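Film Business and Audiences, Unit 6
Opening Weekends: How to Read a Box Office Number

Print this page | E-mail this page

Last unit ended with the distributor's share, and several of you asked the same thing on the way out: if the theater keeps a chunk of every ticket, why does everybody quote the whole amount? Great question, and it takes us straight into my favorite topic of the term. Bring a calculator. Phones are fine.

1. Gross, net and share

Three words that get mixed up all the time, even in the trade papers.

Gross is everything paid at the ticket window. Net is what remains after entertainment tax or its local cousin. Share is the part of the net that goes back to the distributor. A fan page will pick whichever one looks biggest next to the rival star's last picture, and a producer talking to a lender may well pick a different one! So before you compare two films, write down which word each source is using. If a source doesn't say, put a question mark beside the figure and leave it there.

We'll use the same made-to-measure case all through the unit. Povent is a mid-budget family thriller with a much-loved lead, released in June, at the very start of the rains. Kinodau is the chain that booked it widest. Sárközi is the rival picture, a period drama that had been out for two weeks already and was still filling its evening shows.

2. What "first day" means

You'd think a day is a day. But look at how many choices are hiding in it:

- Are the paid previews from the night before counted in?
- Do the dawn fan shows count as day one? (Usually yes, and they can be enormous.)
- Is it home territory only, or overseas as well?
- Are advance bookings for the rest of the weekend kept out?

Povent opened with 1,246 shows on its first day. Sárközi had opened with 500. When the headlines said Povent had "crushed" its rival, they were comparing totals, and the totals were indeed far apart. Divide each one by its number of shows, though, and the gap shrinks a great deal. I love this moment in class, because you can hear people reaching for the eraser.

The per-show average isn't the final truth either. A film on fewer screens tends to get the best ones, in the big towns, at the best hours. Spread out to the small halls and the average has to fall. Keep both figures side by side and let them argue.

3. Occupancy

Occupancy is seats sold divided by seats offered. Povent's first day came in at 82 percent across the Kinodau halls, a terrific figure for that many shows. Careful here: Kinodau is one chain. Single-screen houses in the district towns sell their tickets on paper, and their numbers come in late, rounded, or by phone. A percentage from one chain is a sample, and you should call it one in your written work.

Morning shows and night shows behave like different animals. Ask for them separately whenever you can. A film that runs packed at night and thin before lunch is being carried by young men in groups. A film with strong matinees has the families, and families are what give you a third week.

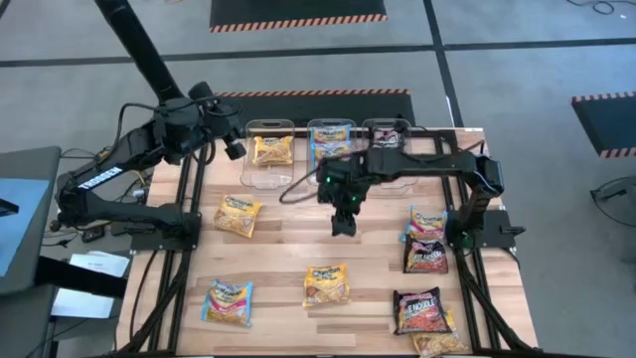
Screens get handed out before anybody knows how good the film is, and this is the part of the business students find hardest to picture. A booker sits down with the weekend's shows and has to divide them among the pictures on offer, and every show given to one title is taken from another. Suppose three films want the same weekend. Think of the three clear plastic bins lined up along the far edge of that wooden table as the three titles, and your shows as a bag of dried beans. You can only pour what's in the bag. Fill one bin to the brim for the big star and the other two have to make do with what's left – and if the big star's film sags on day two, the booker will be scooping beans back out before the weekend is over. That re-pouring is called show adjustment, and it's where small films with good word of mouth win their screens. Povent lost shows this way on its fourth day. Sárközi, amazingly for a third-week film, picked some up.

4. The hold

If you remember one number from this unit, make it the drop from the first day to the fourth. The opening tells you how well the film was sold: the star, the songs, the trailer, the holiday. The fourth day tells you what the people who went are saying to their cousins. A drop of 20 percent is a dream. Half is ordinary for a star vehicle. Beyond that the exhibitors start calling.

Two cautions. Holidays wreck the comparison, so check the calendar for the exact territory. And rain! Povent's day three fell hard in the coastal towns and barely moved inland, which looks like weather to me, but I'd want the hall-by-hall sheets before I put it in writing.

5. Records

Ticket prices rise, halls get built, and the record will always be broken sooner or later. To compare an old favorite with a new one, go to admissions – how many people actually sat down. Admissions for older films are patchy, and the Rakusley yearbook (on the reserve shelf, second edition please, since the first has a misprinted table) stops before the multiplex years. Where it does have figures, though, it's a joy. Some black-and-white weepies ran in one hall for months. Do spend an hour with it.

For next time

Choose any film released in your own home territory. Find its first-day figure in at least two places. Say for each whether it is gross, net or share, what it counts as day one, and who published it. One page. If the two sources disagree, wonderful, you have something to write about. Don't average them.

Handout revised February 2020

Print this page | E-mail this page

Comments

reelgirl_south: The beans helped me more than the whole textbook chapter. Is show adjustment on the final?

matinee_only: My two sources differ because one adds the paid previews and the other doesn't say. Do I subtract them or just note it?

Instructor: Just note it, and put the question mark beside the second one. And yes, show adjustment is on the final.

backrow77: My uncle ran a single screen and he says the phone figures were always rounded up, never down. Could we do something on that in the next unit?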